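Short Fiction | Music | Studio Stories

The Grullarier Session

The management of Hestar Studios wishes to record that the seventh take of "Driltlow" was made in accordance with the hire agreement, a copy of which was supplied to Mr Xolani Radebe on his arrival.

Clause 5 of the agreement states that no instrument shall be played after midnight. Mr Radebe signed it without comment. He had brought a cello, a coat and 300 sheets of manuscript, of which 222 were blank. 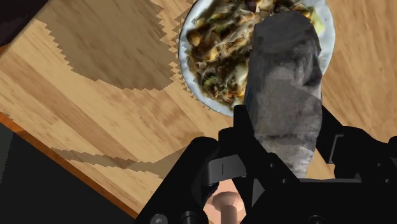
A white plate on the wooden table.

The first six takes were satisfactory. The engineer, Miss Ferraro, noted a low hum on each of them and changed the cables. The hum remained. At eleven o'clock she asked Mr Radebe whether he was singing under his breath, and he replied that he had supposed it was her.

They listened again with the lights lowered. The hum was in tune. By the fourth take it had learnt the melody, and by the sixth it had begun, rather politely, to correct it.
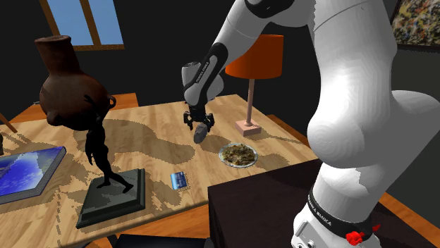
Mr Radebe laid down his bow and asked that the tape be left running. What followed lasted until ten past twelve. The cello stood in its case throughout - Miss Ferraro has confirmed this in writing - and the management therefore accepts that Clause 5 was not breached.

The recording was issued in November under the title "Grullarier". The sleeve credits Mr Radebe as composer and leaves the space for the performer empty. Royalties due to that party are held at the front desk, and may be collected on any evening except Sunday.

We use cookies to improve your reading experience. Accept all | Manage preferences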